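2020-07-08
By Kadir Taşdemir

Planning the second arm: what the kitchen cell cost us and what to ask for next

The equipment round closes before the next issue, and several readers have asked for the working behind our bid. Most of what follows concerns the parts of the budget that don't appear on a supplier's first quotation. Prices are left out at the request of purchasing, but the hours and lead times are ours and can be quoted.

The kitchen cell was approved in April. The application named one arm, one two-finger gripper and a set of fitted kitchen units to work against. We asked three suppliers for quotations. Brimesel and Grunder both answered in full. Wovisex quoted for the arm only and asked us to source the gripper elsewhere, and we set that offer aside, as a gripper bought separately brings its own mounting plate, cable and driver work, none of which anyone had offered to do for us.

Setting up took 211 hours of staff time against a planned 194. The overrun was almost entirely cabling and clearance. Each time the arm was moved to a new start position the cable run had to be checked through the whole reach, and twice the route was redone from the base upwards.
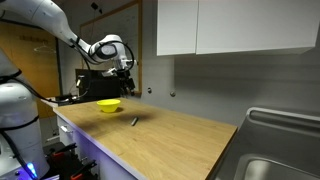 Cable management should be a line of its own in any bid of this sort. Suppliers tend to treat it as a consumable, and it is then left to whoever is free on the day. On our arm the thick black cables run outside the links, round the elbow and down to the wrist, and that outer loop has to be added to the arm's own envelope when you work out how close it can stand to a wall or a cupboard. Grunder offers an internally routed version at extra cost. Brimesel offers clips and a sleeve. We have asked both for the swept width with the cable fitted, at full wrist rotation, and we suggest that other groups do the same before they compare footprints.

The second item is the work surface. We chose a domestic worktop over a bench because the tasks are domestic ones, and the grant was written on that basis. A domestic layout brings obstacles that a bench does not. Wall cupboards limit the height of the elbow, and a sink at one end takes away usable area while adding an edge the planner has to know about. Measure the clear height under the cupboards first. Two arms on the original shortlist were dropped on that figure alone, before anyone had looked at payload or repeatability.

Objects come next, and here the budget is small but the delay can be large. Our test set has 33 items. It covers bowls, writing implements and small utensils, all of them ordinary shop goods. Akgül supplied the set as a single order with 15 spares, which cost more than buying piecemeal and saved a good deal of paperwork. If your purchasing office raises a form for each line, as ours does, the single order is worth the difference. 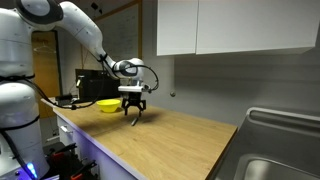 The gripper over the worktop, with a slim grey utensil beneath the fingers and the yellow bowl to the left.

Thin objects decide the gripper specification. A bowl can be taken by the rim with nearly any pair of fingers, and a supplier's demonstration will usually feature something of that size. A slim item lying flat needs the fingertips brought down close to the surface, and at that point the accuracy of the table height matters more than the gripping force. Our first finger set was too thick at the tip and would not close properly on the smallest items. Replacement fingers were cheap. The time spent recalibrating after each change was not, and we had budgeted nothing for it.

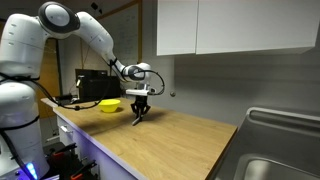 Contact with the worktop is the part of the cell we expect to spend most on over its life. Fingertips wear, and so does the surface they meet. With the gripper lowered so that one fingertip all but touches the wood, there is very little margin for an error in the height setting, and a worktop that has bowed slightly along its length will use up all of it. We now check the height at fixed points along the counter before each block of work. The bid for the second cell includes a spare worktop section, a box of fingertips and a height gauge. It also includes a force limit option at the wrist, which Brimesel lists as standard and Grunder lists as an extra. Readers comparing the two quotations should correct for this before looking at the totals.

Kaan Kurtuluş has drafted the maintenance schedule and will send it to anyone who writes to him. It sets out monthly checks on the gripper screws, the cable ties and the base fixings, with a longer inspection every quarter. The schedule assumes two trained people. We had one for the first part of the project, and the cell stood idle whenever he was away, so the new bid asks for training places for two from the outset.

A word on cameras. The wrist camera was added late, and we paid for its bracket and cable separately. It should have been in the first order. A fixed camera gives a good view of the arm and a poor one of the fingertips, particularly when the wrist is low and the housing is in the way. The wrist view shows whether an item is held between the fingers and how upright it stands, and those two facts account for most of the notes in our log. Check that the bracket leaves the finger linkages free to open fully. The one we were first offered did not, and it went back. Ask as well for the cable length from wrist to base with slack included, as the catalogue figure is for the straight run.

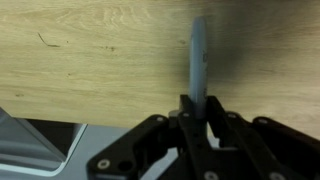

Timetable and how to comment

The bid goes forward with Brimesel as first choice and Grunder as second. The difference between them, once the force limit and the cabling are counted on both sides, is small enough that delivery may settle it – both firms have been asked to confirm in writing. Groups that would like time on the second cell should send me a short note with the tasks they have in mind, the heaviest and thinnest objects involved, and the number of hours wanted per month. Notes that arrive after the round closes will be held over to the next one.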